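首页 > 墙面与桌角 > 印花墙纸 > 紫罗兰花束

Driscombe 紫罗兰花束墙纸（奶油底，浅条纹）
由 Wuvix 家居铺子选配并发货

每卷：宽 60 厘米，长 12 米
售价：3,000 卢比一卷
小卷：宽 60 厘米，长 6 米，适合书桌背后、柜子内侧、抽屉衬底
样张：可单独索取，随任意订单寄出

这款墙纸在我们店里挂了很久，老客人大概都见过，有几位还先后贴过两个房间。奶油色的底子，上面一小束一小束的紫罗兰，绿叶托着，茎很细，花束后面隐隐约约有浅色的竖条纹，离远了几乎看不出来，走近了才觉得那块底子比纯色的要活泛一点。我们进过不少花墙纸，有的太满，贴上去整面墙都在跟你说话；有的太淡，贴完和刷白墙差不多，白忙一场。紫罗兰花束正好落在中间，远看是一片柔和的淡紫和灰绿，近看又有东西可看，坐在桌前发呆的时候眼睛也有个去处。

选这款的人，多半要贴的是一个小地方：书桌后面那面墙，缝纫角，阳台封起来以后多出来的那一小块，楼梯底下放了工作台的凹位。小地方用花墙纸其实特别合适，面积不大，花样再密也压不住人，三面都贴上，坐进去像坐在一只铺了花纸的盒子里（这个说法是 Vimala Kamath 讲的，她在店里管墙纸这一块，自己家的缝纫角就是这么贴的，我们觉得很贴切，就一直借来用了）。 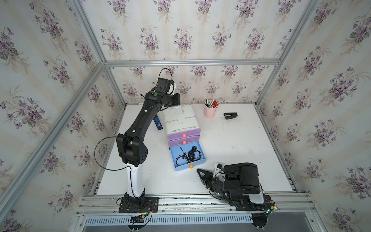 三面都贴的话，先想好从哪里开始。我们的建议一直是从正对着座位的那面墙起头，因为你每天看得最多的就是它，花束在这面墙上要居中，左右两边的墙再从转角处往外接。转角的地方花样多少会断一点，这个很难避免，请放宽心，贴好之后谁也不会盯着角落看。如果实在在意，可以在转角多绕过去一指宽，再把另一面墙的那幅压上来裁齐，接缝就藏在阴角里了。

说到底色，很多客人打电话来问，奶油色会不会显黄。我们只能说看灯。白天靠窗的位置，底色偏亮偏白，条纹也淡下去；晚上开暖光灯，底子会暖一些，紫色的花反而显得沉静。要是您家里用的是很黄的灯泡，最好先要一张样张，用胶带贴在墙上，早上看一回，晚饭后再看一回，过几天心里就有数了。样张我们剪得比较大方，至少能看到完整的花束，省得您对着半朵花猜。

关于条纹，也多说两句。条纹是竖着走的，很浅，它的好处是贴的时候可以当参照：铅垂线往墙上一挂，条纹对着线走，整幅就正了。没有条纹的散花墙纸往往要贴到第三幅才发现歪了，那时候再揭，心都要碎。当然，条纹也有它的脾气，墙面要是本来就不直，比如老房子的窗边，条纹会老老实实地把这件事告诉所有人。遇到这种墙，请以铅垂线为准，别跟着窗框走，窗边裁斜一点看不大出来，整幅斜了就看得出来了。

和什么桌子搭

最常见的问题就是这个，而我们的回答也总是有点啰嗦，请多包涵。

白色桌面最省心。白桌面把花墙纸的下半截提亮，紫色和绿色都显得干净，桌上放什么东西也都衬得出来。缺点大家也知道，白桌面藏不住东西，橡皮屑、线头、饼干渣，一眼就看得见，所以桌边请常备一块抹布。

原木色也好看，尤其是浅木色，和奶油底子很亲近，整个角落会更暖和一点，像外婆家的房间。深木色要看面积，桌子大、墙又窄的时候，深木会把花压得有点闷，这时候可以在墙上留高一点，桌面以上多露出些花来。

金属框架的桌子和架子，出乎很多人的意料，和这款也处得来。银色的铝材冷冷的，直来直去，花墙纸软软的，放在一起互相都有了个对比。Nandini Kotian 当初为 Pinto 系列工作台挑背景的时候，试了好几款素色的，最后还是回来选了紫罗兰花束，她说素墙前面的铝架子看着像仓库，花墙前面的铝架子看着像有人在过日子。我们听了直笑，可是想想也对。

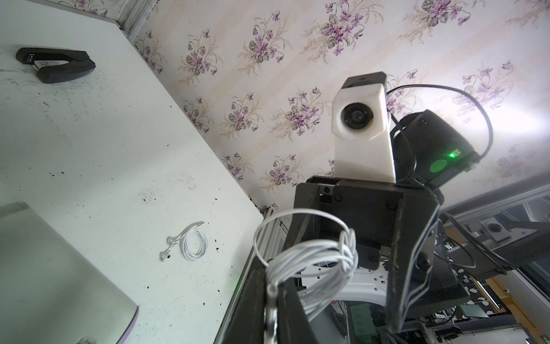

紫罗兰花束墙纸配白色桌面，桌上是黑色订书机和一副白色有线耳机。

桌上摆什么

花墙纸前面的桌子，东西不用刻意少，可是颜色最好有个商量。墙上已经有紫、绿、奶油三种颜色了，桌上再来大红大绿，眼睛就忙不过来。黑色的小物件没关系，黑色压得住，订书机、笔、台灯座子，一两样黑的放在花墙前面，反而让整个画面稳当。银色的笔记本电脑也很合适，合上以后灰灰亮亮的一块，不抢眼。

纸张本子这一类，我们私心推荐浅粉和浅紫。店里卖得好的几款便笺都是这个色系，随手夹起来放在桌上，和墙上的花像是一家人。不过也不必全套都配齐，配得太齐就像样板间了，坐下来反倒不敢乱动。

再说收纳，因为每次有客人买了这款墙纸，下一句话差不多就是问：“那盒子呢，盒子配什么颜色？”白色的最稳妥，可是一溜全是白的未免有点寡淡，我们自己更喜欢从墙上的花里借一点颜色下来，借淡的，别借浓的。最浓的那一点紫留在墙上就好，桌上的用它的浅一号，淡紫、浅蓝、粉，都可以混着来。

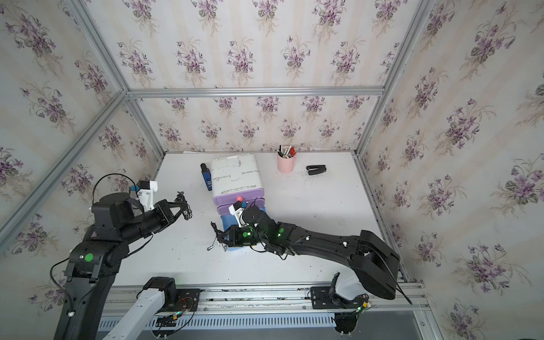

叠放的收纳盒特别适合窄桌子，往上长，不往旁边占地方，墙前面有一点高低，也比一片平平的桌面耐看。配色上，我们会让最上面一层用白的，和桌面呼应，中间的抽屉才用颜色，因为抽屉的面板正对着人，和墙上的花最容易看到一起去。照这个路子搭出来，就是白色的上层，淡紫色的抽屉配一颗圆圆的粉色拉钮，底下一层浅蓝，旁边再来一只粉色的笔筒，插上一把笔，粉色和拉钮前后呼应，紫色和墙上的花前后呼应，谁也不用特意去配谁。白色的那层用久了难免蹭上灰黑的印子，写过字的地方也会糊成一片，您要是介意，可以把白的换到底下去，让浅蓝的上来，道理是一样的。

贴之前请先读一读

墙面要干、要平、要干净。刚刷过漆的墙请等漆彻底干透，急着贴的客人我们劝过好多位，劝住的都说幸好，没劝住的后来又来买了一卷（我们虽然多卖了一卷，心里也不好受）。旧墙纸请先揭掉，花墙纸叠在旧花墙纸上面，下面的花会隐隐地透出来，紫罗兰底子浅，尤其明显。

量尺寸的时候，高度请量三处，左边、中间、右边，取最大的那个数，再加上一截裁切的余量。宽度用墙宽除以 60 厘米，有零头就进一幅。花样是要对花的，每一幅上下都会裁掉一点，所以一卷 12 米能裁出几幅，要看您家墙有多高。拿不准就把尺寸写在订单备注里，Vimala 会替您算好，多买了她会直说，少买了她也会打电话来。

三面围起来的小角落，转角和边框多，零碎的裁口也多，建议比算出来的数再多备一个小卷。剩下的不会浪费，后面有说。

糊的方法和一般墙纸一样，胶刷在墙上，纸从上往下放，用软刷从中间往两边赶。赶的时候手放轻，花束的茎很细，硬刮板用力过猛会把印花的表面刮出亮痕。墙上有横杆、立柱或者架子的，能拆就先拆，拆不下来的，纸边裁到杆子边上，留一点点塞进缝里，用薄薄的塑料片推平，比从正面硬裁好看得多。

天热的月份胶干得快，七月里贴的话，请一次只刷一幅墙的胶，别贪多。

日常照料

表面可以用拧干的软布擦，顺着条纹的方向，从上往下。不要用钢丝球，不要用含漂白成分的清洁剂，底色会花。铅笔印用软橡皮轻轻蹭，多半能蹭掉；圆珠笔印就随缘吧，往前面摆一盆小植物也是办法。

阳光很强的窗边，紫色年头久了会慢慢变淡，这是印花墙纸的通病，我们不想瞒着。拉一层薄窗帘会好很多。有客人倒是喜欢它淡下来以后的样子，特意不拉帘子，那也由得您。

灶台后面和淋浴旁边请不要贴这款。水汽大的地方，Trarklow 系列里有专门的款式，花样没有这么细，胜在耐潮，可以到那一页去看看。

边角料可以做什么

每次都有人问，所以干脆写在这里。剩下的长条可以衬抽屉，打开抽屉看到一束紫罗兰，心情会好一点，这是真话。再短一点的，包笔记本的封皮，剪成书签，糊在旧饼干盒外面装线轴。Nandini 把剩料裱在一块硬纸板上，当作拍小物件的背景，浅底子拍出来颜色很柔。请至少留一小块平放收好，以后墙上哪里磕破了，剪一块对着花补上去，补得仔细的话，得凑近了才找得到。

客人常问

租的房子能贴吗？
请先问过房东。也有客人不贴墙，先贴在几块薄板上，再把薄板靠着桌子立起来，三面一围，搬家的时候整块带走。板子要选不容易翘的，正反两面都糊纸会平整得多。

天花板能贴吗？
能，可是竖条纹到了天花板上就得挑个方向，一般顺着窗户进光的方向走。我们觉得墙上贴满了，天花板留白会透气一些，您自己定。

两次下单会有色差吗？
不同批次可能有一点点。请尽量一次买够，收货以后对一下卷头标签上的批次号，同一面墙用同一批次的。要是不够了再补，请把原来的批次号告诉我们，我们去仓库翻一翻，翻得到就给您同一批的。

可以退吗？
没有拆封的整卷和小卷都可以退。裁开过的就不能退了，样张不用退，留着夹书吧。

有没有别的底色？
目前只有奶油底。灰底的做过样子，花显得有点没精神，就没有进货。

发货

整卷用硬纸筒装，小卷用扁盒，周一统一发一批，其他日子零散的订单攒齐了也会走。收到以后请先打开看看两头有没有压痕，有的话拍张照片发给我们，先别裁。纸筒请平放，竖着放久了下面那一头会软塌，裁的时候不好看。

一起看看

Pinto 工作台，铝材框架，白色台面
Trarklow 耐潮墙纸
Wuvix 墙纸软刷与裁切尺套装
Driscombe 紫罗兰花束样张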